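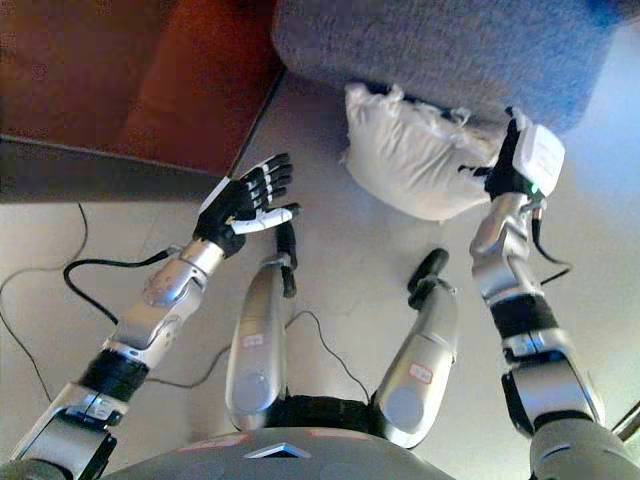
Draton Robotics Lab, April

Handout 3: Looking after the humanoid in the living room cell

Hi all! Keisha Blackwood here. Anika Abernathy and I look after this cell between us, and this handout is what I wish I'd had in my first week. It covers setting the robot up for the pillow task and keeping the arms healthy. Read it before your bench slot, and bring it with you, because I will ask you about the cables.

Start with the cables

Most of our lost afternoons come down to a cable. Each arm has a black one, and it needs enough slack that the elbow can bend all the way, but not so much that a loop can catch on a chair (I've done that, and it was loud). With the power off, move each arm by hand from low to high and watch the loop the whole time. If it goes tight anywhere, stop and re-route it. Then look at the floor. Anything lying near the legs gets moved to the side before you power up, and you walk it once more after.

Next, the hands. Power on, wait for the wrist light, and open and close each hand 17 times at slow speed. Yes, 17 — Anika picked it years ago and all our logs use it, so please don't round it off! Listen for clicking. A finger that lags on the first few closes and then catches up goes in the log as "slow start". If it's still lagging at the end, the hand comes off and goes to the Trornix bench.

Now you can bring in the furniture. We use a gray chair and a white pillow, and I like the right hand to take a corner while the left stays open, ready to come in from the other side. Set the grip low and work up. You want the least force that keeps hold of the corner.
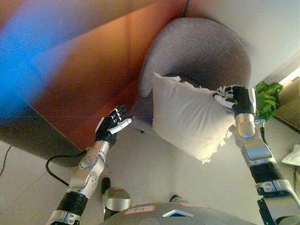 Grip settings and fluff

The Holitz controller takes a grip value of up to 900, and for soft things we start at 200. Go up in small steps and write down each one. Fringe and stuffing love to get between the fingers, so open the hand after every run, power it down, and pick the joints clean with plastic tweezers. No metal ones near the knuckles, please. Check the ribbed black sections on the arms too, and wipe them with a dry cloth. If you find a split, tag the arm and come find one of us.

Before you go home, park both arms, save the log, and hang the Iwasaki torque key back on its hook. (It wanders. I don't know how.)

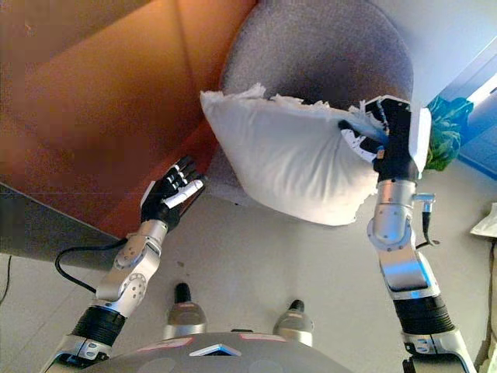
Do I have to redo the zero position after swapping a hand?

Every time, even if it's the same hand going back on. The wrist never seats in exactly the same spot, and a small error there gets bigger by the fingertips. Plan on doing it before you load any task, then run the 17 open-and-close cycles again and start a new page in the log.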